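I read the whole town newsletter last July, front to back, on a porch in Fultisholm, because my phone was dead and the bus was late. It took me the better part of an hour. And somewhere between the lost cat and the notice about the culvert on Skinner Road I realized I was having a really nice time!

So this is my plea (I've been making it at dinner for months, my family is sick of it) for the small-town newsletter on actual paper. Fultisholm's is six pages, stapled once, crooked. It goes to 423 mailboxes. The council wants to stop printing it next year and put everything in an app called Sanent, and I think that's a mistake.

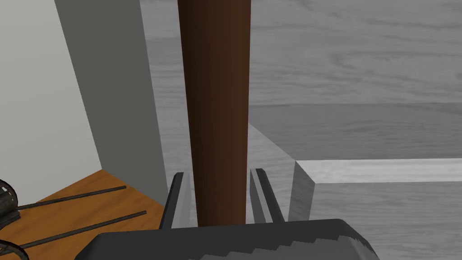
Opinion

I get the argument. Printing costs money, and the app is free, or free for the first year anyway, which should make everybody a little nervous. The council says the savings come to $2,000 a year. That's real money in a place this size. I looked it up against the budget, though, and we spent more than that on the new sign at the boat ramp, which already leans.

What bugs me is how an app changes what you read. You open it to find out when the leaf pickup is, you find out, you close it. You never bump into the thing you weren't looking for. I did not go looking for the history of the Pradov bakery building, told over three issues in very long paragraphs. I would never have tapped on it. Now I can't walk past the place without looking up at the bricked-in window on the second floor.

And the for-sale column! Somebody has been trying to sell the same rowing machine since spring and the price goes down five bucks every month. I'm invested. I kind of want it to hit zero. 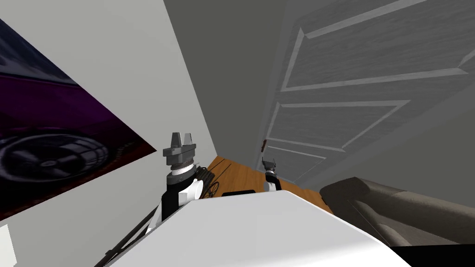 My neighbor across the street thinks I'm being sentimental, and told me so over the recycling bins: the thing goes straight from the mailbox into the blue bin at most houses, the type is too small for anyone over sixty, and by the time it arrives the pancake breakfast has already happened. Fair enough on the pancake breakfast. I missed it too.

But small type can be made bigger. Late news can be mailed earlier. Those are things you fix with a phone call to the printer, and I'd happily make the call. If people stop bumping into each other's business, I don't know who you'd call about that. 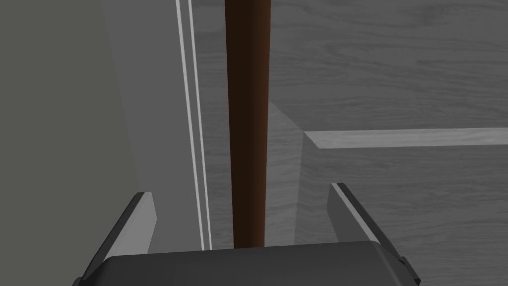
Couldn't we just have both? We could, and for most of this year we have. Since the app opened up, 287 people have signed on, and the paper has kept going out the same as ever. I use the app myself for snow parking alerts, it's great for that, I have no complaints (okay, one, it makes a noise like a duck). The trouble is that "both" is only on the table until the print contract runs out, and then the paper has to win a vote by itself.

I'd give up color on the front page. I'd give up two issues a year, the dead ones in late winter where it's mostly the dog license form. I'd even pay for mine, and I suspect plenty of other people would toss in a few dollars if there was a box for it on the water bill.
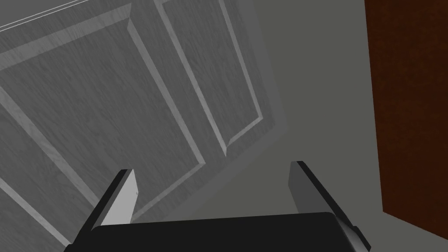 What to do if you agree with me

The council takes it up on 12th December, at seven, in the upstairs room at the library. You can speak for three minutes, or write a note and drop it in the slot by the front door before then. Notes get read into the minutes, even short ones. Mine is already two pages and I still haven't gotten to the rowing machine.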